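August, late evening

Walked the ridge trail above Venholm this morning with Lensa. We set off at first light and made the hut in 3 hours, with one long stop at the spring. My left knee held up on the climb and complained on the way down. Saw a pair of jays and plenty of ripe blackberries.
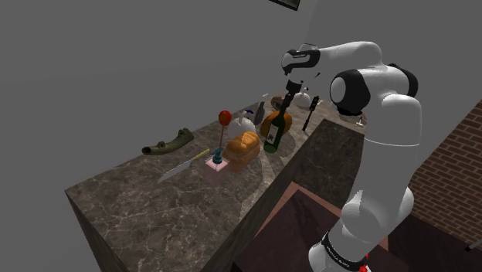 Supper was at Marisa's, and the talk was mostly of the well. The driller wants 2,000 for the first stage and another 1,000 if he has to go past 70 feet. Gianni thinks we should wait for rain. I have been picturing dark marble with pale veins for the kitchen, and a green bottle of wine standing on it, but the water comes first and the counter can wait – maybe a year.

Wrote to Arturo about the pump. Need to buy bootlaces and pay Annunziata for the eggs.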